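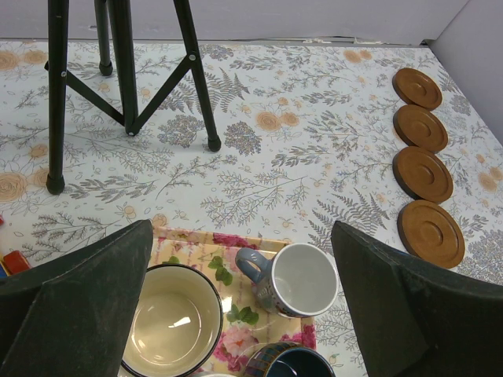 About the Kiltwood Robotics Club

The Kiltwood Robotics Club is an after-school program for students in grades 9 through 12. We meet at Kiltwood High School in the old drafting room, next to the wood shop. Meetings run from 3:15 until 5:30 during the school year, with extra build time in November and again before the spring meet.

The club started with 2 students and a kit arm that had come out of a storage closet. Membership this year is 29. Members do not need any experience with programming or electronics when they join. Most come in knowing a little of one and none of the other.

What we work on

Our main project is a pair of tabletop arms that share one work surface. Students call the whole setup Plostireck, a name that came from a misspelled file folder in the club's second year and was never changed. The arms are bolted along one side of the table and students write, test and record tasks for them.

The tasks come from ordinary housework. This season's main one is called Mugs to Coasters. The mugs begin grouped together and the coasters are laid out in a line on the other side of the table. The arms have to move the mugs over one at a time and set each one upright on its own coaster. Handles may point in any direction.
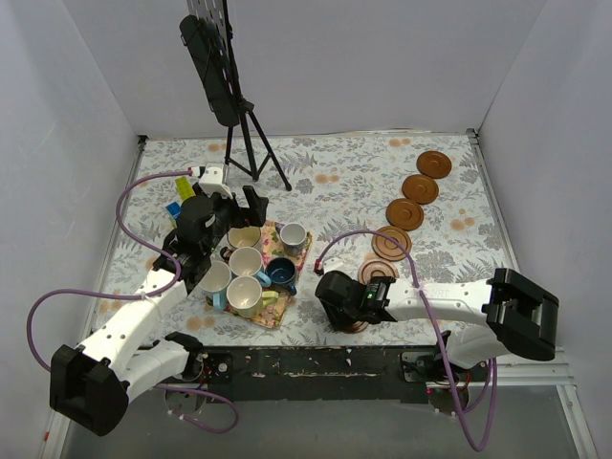

Mugs to Coasters: mugs grouped at left, coasters in a diagonal line at right.

Each run is logged by a student on a paper sheet and again in the shared spreadsheet. A run is scored by the number of mugs standing on coasters when time is called. A mug that is on the cloth next to its coaster scores zero. A mug that is half on scores zero as well, which has been argued over at length, and the rule is staying as it is for this season.

The patterned covering stays on the table for all runs. We used a plain surface in the first year and found that programs written on it did poorly as soon as anything changed. Students now get the busy background from the first day.

How the club is organized

New members spend their first 15 meetings in the starter group. They learn to power the arms up and down safely, home the joints, route cable, and use the emergency stop. They also learn to read other people's code before writing their own. After that they pick one of three teams.

The motion team plans how the arms travel and how they avoid each other. Two arms over one table can get in each other's way, and a good share of this team's time goes into deciding which one waits.

The vision team works on finding objects and judging how they are turned. Mugs are harder than blocks. The grip that suits one mug lying at an angle may not suit the next. 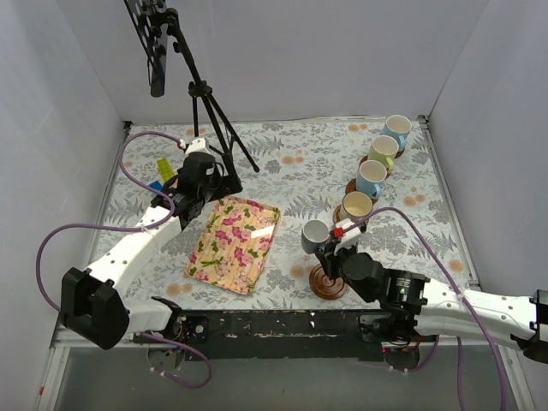 The build team looks after the hardware: mounts, brackets, finger pads, wiring and the table itself. They keep the spare parts drawers in order and sign off on the arms before each session.

Students may change teams once a semester. Seniors are expected to train a younger member in whatever job they do before they graduate.

Competition

We enter the Futstead Tabletop Meet each spring. Schools bring their own arms and run a published task along with one that is handed out that morning. Last year we placed fourth in the published task and ninth in the surprise task, which was sorting silverware. The club also runs demonstrations at the Kiltwood Public Library and at the middle school's activity night.

Staff

Darmawan Kwok has been the faculty advisor since the club began. He teaches physics and introductory computer science. Ms. Nair from the math department supervises the starter group and handles travel forms.

Cost and how to join

Dues are $25 for the year and cover a shirt and safety glasses. Fee waivers are available through the main office and are kept private. Travel to Futstead is paid by the club.

New members can join in September or at the start of second semester. Pick up a form outside the drafting room or ask Mr. Kwok. A parent or guardian signature is required before a student may operate the arms. Closed-toe shoes are required at all meetings, and long hair must be tied back.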